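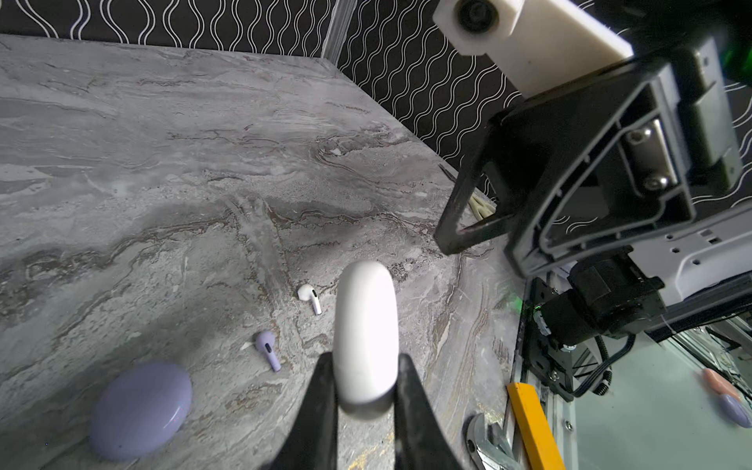
Flomora parts counter and warehouse: how the first half went

Filed under: Grant Updates, Small Suppliers
4 min read

Hello again to everyone at the Emcombe fund! I promised you a proper report once the first half of the money was spent, and it mostly is, so pull up a chair. I'll try to keep it in the order you asked for (what we said we'd do, what we did, what it cost, what's late), but I wander, as you know from the application.

What we said we'd do

The plan was to get Flomora off the paper cards and onto one stock system, so that when a repair shop calls and asks if we have a particular inductor or a reel of small connectors, whoever picks up can give a straight answer. Before the grant we were walking to the shelf to look. That was fine when I started the business out of a garage. It's a lot less fine with two floors and a staircase that has it in for my knees.

We also said we'd bring in smaller pack sizes for shops that can't afford a full reel, and that we'd get our late orders down.

Where the stock system is

Trundusero is up and running on the counter and in receiving, and I'm so happy with it I've been boring my family at dinner. Every incoming carton gets scanned and labeled before it goes anywhere near a shelf. We've entered 535 part numbers so far, which covers everything that sells every month and a fair bit that doesn't. The slow stuff upstairs is still on cards. I'd hoped to have it all in by March, and I was dreaming, frankly. Old stock has old labels, some of the labels have come off, and a part you can't identify has to be measured or tossed.

One thing I'd do differently: we entered the resistors first as they're easy, and we should have started with transformers and connectors. Those are what people call about. For a good six weeks the system knew all about parts that nobody was asking for, and we were still trotting up the stairs for the rest.

Late orders

When I wrote the application, 71 percent of our orders were leaving on the day we'd promised. I was embarrassed to put that down, but there it was. It has improved since January, and I can feel it in the phone calls (fewer of the sighing kind), but I don't want to hand you a new number yet. The way we counted before was a clipboard by the back door and the way we count now is Trundusero, and the two ran side by side for only a few weeks. You'll get a fair comparison in the final report.

What I can say is where the late ones come from now. Picking has stopped being the trouble. It's nearly always us waiting on a factory shipment and having promised too early. So we've changed what we say on the phone: no ship date until the carton is in the building.

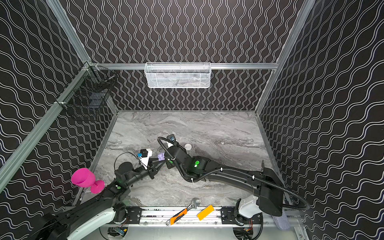
That rule has cost us a couple of sales, and I'm okay with that. One customer went elsewhere for a rush job and came back the next month, grumbling but friendly, and placed a bigger order than usual.

Small packs

Đặng, the wholesaler we buy most of our connectors from, agreed to sell us bulk bags that we split ourselves. It took a lot of emails! We've put together 700 small packs to date, mostly at the long bench on afternoons when the counter is quiet, and about 300 of them have sold. The pin headers go fastest. The ferrite beads hardly move at all, and I've stopped making those up until the ones we have are gone.

Splitting takes longer than I budgeted. I'd like to shift a little of the training money over to part-time bench hours, if you'll allow it. The training wrapped up early, so there's some left. I've put the amounts on the budget sheet with the change marked in yellow, and nothing moves until I hear from you.

What's late

The upstairs stock, as I said. The printed catalog is behind too, and I keep going back and forth on whether to do it at all. The older shops love paper and have told me so, loudly. The prices would be wrong within a couple of months, though, so I'm leaning toward a thin booklet with part numbers and no prices, and a phone number in big type on the back.

Next up is finishing the cards, starting with the top shelves by the stairs, then the second label printer, which is ordered. Receipts are in the envelope with this report, apart from the one for the shelf labels, which I'm still hunting for and will send on.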